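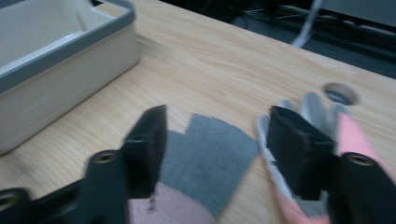

December 2, 2021

Heating and the Grilstead meter

Read the gas meter before breakfast. Consumption for November was up on the month before, as expected, though the overnight figure is still too high for a house this size. I suspect the return valve in the back bedroom is passing when it should be shut. Bled the radiators again and got air from two of them. Boiler pressure fell slightly and was topped up.

The Stostier thermostat continues to switch late. It is set to 7 degrees overnight and the boiler fires well before that, so either the sensor reads low or the hall is colder than I think. Moved the spare thermometer next to it. Will compare the readings over a week before writing to the makers again.
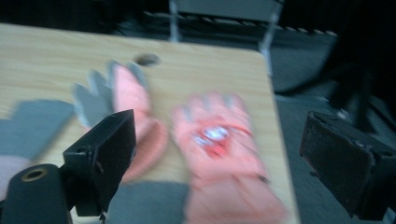

Costs

Finance at work have confirmed the home-working allowance at 40 a month, backdated to November. It covers part of the extra gas – not the electricity.

The quote for a new boiler came to 2,000 with the flue included. No decision yet. The present one is old but the heat exchanger was sound at the last service, and a replacement would do nothing for the valve.

To do: order the valve, lag the pipe under the stairs, find the receipt for the pump.

Frost on the shed roof at dusk. Left the hall door shut tonight as a test.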